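Larkomley Square Worktop, Maple

Product group: Bench tops and work surfaces
Range: Larkomley

The Larkomley is a square solid maple worktop supplied ready for mounting on a customer's own frame or on the Rakena leg set. It is built up from maple strips glued edge to edge in the butcher-block manner, with the grain running in one direction across the whole top. Both faces are sanded, so the top can be turned over when the first side is worn.

Size and weight

The standard top measures 61 cm along each side. Other sizes are cut to order and cannot be returned. Edges are square with the sharp corner taken off. A rounded edge can be asked for at no extra charge, but please state this on the order form, as it can't be added once the top has been oiled.

Finish

Tops leave the workshop with 2 coats of Mistier hard oil. The oil soaks into the wood and leaves a low sheen. It darkens the maple slightly, and the colour deepens over the first year or so. Strips are not matched for colour. Small pin knots and mineral streaks are accepted under our grading and are not treated as faults.

Unfinished tops are available for customers who prefer to use their own oil or varnish. These must be sealed on all six faces within 5 days of unpacking. A top sealed on one face only will cup, and the guarantee does not cover this.

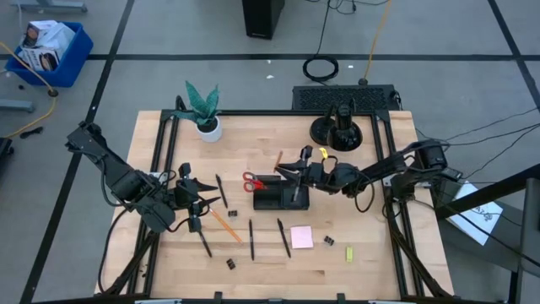 Light maple top with a black aluminium surround.

Mounting

Solid wood moves across the grain with changes in the air. The top must be free to do so. Use slotted brackets or the Sakmont fixing kit, and do not glue the top to a metal frame. Where the top sits inside a surround, leave a gap of 2 mm on the two edges that run along the grain. The other two edges can be set close.

Drill pilot holes for all screws. Screws should go no deeper than 17 mm into the underside. The top should be supported along its full edge or at all four corners with a rail between them. Hanging a vice from an unsupported edge is not advised – fit a cross rail first.

Care

Wipe down with a damp cloth and dry straight away. Do not leave standing water, wet tins or hot pans on the surface. Pencil marks come off with a soft rubber or a light rub with fine paper. Ink goes into the grain and will usually need sanding, followed by a fresh coat of oil over the whole face.

Re-oil when water no longer beads. In a dry office this may be once a year; in a busy workshop it will be more often. Oily rags can catch fire by themselves and must be laid flat outdoors to dry or kept in a sealed metal tin.

Supplied with

Worktop, sanding pad, care sheet. Legs, brackets and fixings are sold separately.

Delivery

Made to order. Tops are packed flat in card with corner guards. Keep the parcel flat in the room where it will be used for 2 days before unpacking. Damage must be reported within 5 days of delivery, with the packaging kept for inspection.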